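Plerano Kitchen Clips: README

Hi! If you're opening this folder you're probably either new to the club or you're Sigrún Hafstein checking whether I finally wrote the README. (I did!)

What's in the folder

Plerano is our student club's cleanup project for this year. We want a model that can watch a messy kitchen counter and learn what goes in the bin, what goes in the sink and what should be left alone. We record ourselves tidying up with the hand-held grippers, and the recordings become the training set. So far there are 750 clips, filmed in 12 kitchens, most of them in people's apartments after dinner, which is when the good messes happen.

How it's laid out

clips/ has the video, one folder per kitchen
labels/ has one text file per clip, same name as the clip
splits/ has the train and test lists
tools/ has Pirkus, our little viewer and labeling script
notes/ is a grab bag, sorry, read it at your own risk

Kitchens are named after whoever cooked that night, so please don't go looking for a kitchen_01. The test list holds out whole kitchens. I tried mixing them once and the scores looked amazing, and then Sigrún asked me why the same stove was in both lists. Fair point!

Getting started

Run the setup script in tools/, then open Pirkus and point it at any folder inside clips/. It takes a minute to load the first time because it builds thumbnails for everything. If it hangs past that, delete the cache folder and try again. On my laptop it also needs the window to be wider than you'd think or the save button disappears (I keep meaning to fix this).

Labels

Every clip gets one main object, one action and one destination. The actions are grab, carry, drop and miss. Please do use miss! My first batch had hardly any because I kept skipping the embarrassing ones, and those are exactly the ones we need.

Trash vs. keep is the hard part. Wrappers, used tissue and crumpled plastic are trash. Fruit is keep, always, even when it's sitting right in the middle of the garbage. Printed slips are "ask", because somebody might want the receipt. Bags get labeled by what's in them if you can tell, and "bag_unknown" if you can't.

Two-gripper clips

Some 300 of the clips have two grippers going, and those need a label for each one. I mark them near and far, going by the camera.
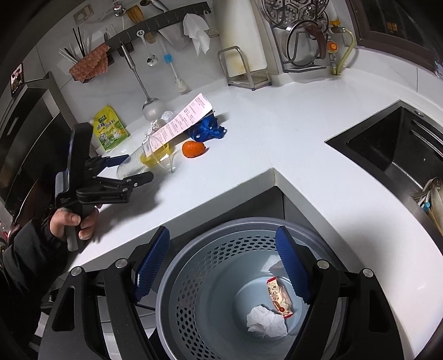 Page 4

In a clip like this one, the far gripper gets the stack of clear plastic cups as its main object, and the near one is over the bin. The wrapper and tissue already in there don't get their own labels. The little orange fruit next to the blue bag is keep, see above. Anything hanging on the wall is background, so please don't box every chopstick (I did that for a whole evening and regretted it).

Known problems

Clear plastic is rough. Labelers disagree on where it ends, and the Hollis kitchen clips are especially bad for this.
A few label files still say "can" where they mean "bin".
The Datance export drops the second gripper's label, so use the plain text files for now.

Adding your own

Clip check is Tuesday after class. Bring your clips already named, and write down which kitchen they came from before you forget.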